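We use cookies to improve your visit. Accept or manage settings.

Review: Jaramillo hand-held gripper, two-person set

The Housekeeping Services unit at Rosadside tested the Jaramillo gripper over 3 months, as part of preparing its guest rooms for automated tidying. Staff demonstrate each task with the tool in hand, and the supplier, Odholm, uses the recordings to train the room units at our Grenasent site.

The gripper is well made. The two fingers close evenly and hold small toiletries upright without slipping, and the linkage needed no adjustment in 160 sessions. Light packets are harder to pick up from soft bedding, and new users should expect slow progress at first. Two people can work on one bed, although they must agree who reaches first.

The effect on staff deserves equal attention. Room attendants now spend 2 hours of each shift demonstrating, and their cleaning quota has been reduced to match. Several reported sore wrists – a break every 10 minutes has helped. Attendants also asked who may view the recordings, and a written policy should be in place before any wider use.

Recommended for trained staff, subject to the rest breaks described. The printed instructions are poor and should be rewritten.
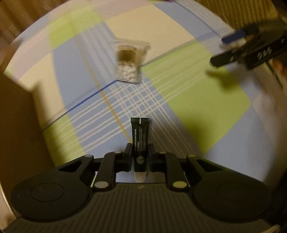
Reading time: 2 minutes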